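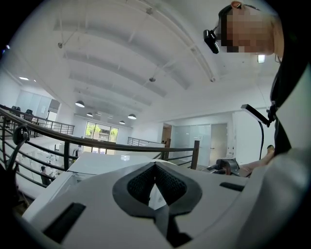

A hand-held gripper of the Hovadside course during a work session on the upper floor, with a participant wearing a head-mounted camera

The Hovadside Manipulation Practicum (often shortened to HMP, and known among its participants as "the Practicum") is a student robotics course and project program run each fall at Hovadside. It covers the design, assembly and use of hand-held grippers, and the preparation of recorded demonstrations for training robot arm controllers. The course was set up by Raphaël Huet and Ecaterina Furtună and is open to students of mechanical engineering, computing and industrial design. Since its third edition it has ended with a public contest, the Trirkov Round.

History

The Practicum grew out of an elective on end effector design taught by Huet. In its original form the elective dealt only with finger geometry and contact materials, and students were graded on a drawing set and a printed prototype. Furtună, who taught a separate unit on imitation learning, proposed merging the two after students from her unit began borrowing prototypes from the elective to record their own data. The combined course was listed under its present name the following September.

The first edition had no fixed workspace and met in a lecture room. Tables were put away after each session, and mounting positions for cameras and fixtures had to be measured again every time. Octavian Iordache, then a teaching assistant, wrote a setup sheet that cut this work down, and parts of the sheet remain in the course handbook. The Practicum later moved to the upper floor of the Stoica building, an open two-level office space with a central atrium.

Josiane Coste took over as course lead when Huet moved to part-time teaching. Under Coste the grading was changed from individual to team marks, and the written exam was dropped.

Course structure

The course is divided into three blocks. The first is given over to mechanical work. Teams receive a base design for a gripper shell and may change the jaws, pads, handle and mounting points, but the outer dimensions of the shell must stay within the limits in the handbook. Changes are reviewed by another team before printing.

The second block covers recording. Each team writes a task sheet listing the objects used, the starting layout and the condition that ends an attempt. Recording begins only after the sheet has been signed by an instructor. Members take turns as operator and logger. The operator handles the gripper; the logger starts and stops the recording, resets the objects and marks failed attempts. A team must submit at least 400 accepted attempts, and no member may be the operator for more than half of them.

The third block is spent on training and testing. Teams use a shared training script and are allowed to change the data selection, image size and action spacing. Changes to the model itself were allowed in the first two editions but were later ruled out, as teams were spending most of the block on tuning and little on the quality of their recordings.

Enrollment is capped at 27 students per edition, normally in teams of three.

Equipment

Grippers

The base design, called Pusley after the common name of a garden weed, is a single-handed unit. The original version used flat jaws and a spring return. A revision by Demetrio Carrasco moved the camera mount closer to the line of the jaws and added slots to the shell so that mounts and straps could be fitted without drilling. Teams are issued two shells and one set of electronics. Replacement shells are printed on request, though requests made during the last week of the recording block are refused.

Cameras

Recordings are made with a camera on the gripper and, for some tasks, with a second camera worn on a head strap. The head-worn view is used mainly for labeling. It shows which object the operator was looking toward when an attempt went wrong, something that the gripper view often misses. It is not supplied to the controller during testing. Teams that train on head-worn footage may report the result but receive no contest points for it.

Workstations

Each workstation has a flat work surface and an assigned set of clamps. Fixtures are clamped to the edge of the surface so that the middle stays clear. Lighting on the upper floor is a mix of daylight, track spotlights and pendant lamps, and the handbook requires teams to note the time of each recording session. Teams that record only in the morning have tended to score lower in the contest, which is run in the late afternoon. Blinds and added lamps are permitted if they are listed on the task sheet.

Data handling

Attempts are stored as synchronized video, gripper opening and estimated pose. The handbook defines four rejection codes: lost tracking, dropped frames, wrong starting layout and operator error. An attempt rejected for operator error may be kept in a separate folder and used as a negative example. All other rejected attempts are deleted at the end of the course.

The accepted attempts of each edition are merged into an internal archive. Entries contributed by students who withdraw their consent are removed before the merge. Faces are obscured before any footage is shown outside the course. The largest single contribution to date is 1,270 attempts, submitted by a team working on cable routing. Coste later introduced an upper limit on submissions, citing the time needed for review.

Trirkov Round

The Trirkov Round is held at the end of the third block. Each team's trained controller is run on the same robot arm, fitted with jaws matching those of the team's hand-held gripper. Runs consist of 6 attempts: half use the layout given on the team's own task sheet, and the rest use layouts drawn by lot from a pool prepared by the instructors. Points are given for completion only. Time is used to separate tied teams.

Human help during a run ends the attempt, except where an object has left the work surface, in which case it may be put back once. A protest over this rule in the fourth edition led to a change in wording. The earlier text had referred to objects leaving "the table," and a team argued that a part resting on top of a clamp had done so. The protest was upheld and the attempt was repeated.

Contest results count toward one quarter of the final mark. The remainder is based on the gripper review, the recorded data and a team report.

Reception and criticism

In a course review dated Oct 29, 2023, students rated the recording block as the most useful part of the course and also as the most tiring. Complaints centered on wrist strain from long sessions with the gripper. The handbook has since set a limit on continuous operation, and the logger is responsible for enforcing it.

Iordache has argued that the fixed training script favors tasks with short, simple motions and discourages teams from attempting two-step tasks. Furtună has defended the script on the grounds that results would otherwise be hard to compare between teams. A separate track for two-step tasks was proposed but has not been adopted.

See also

End effector
Imitation learning
Teleoperation
Student robotics competitions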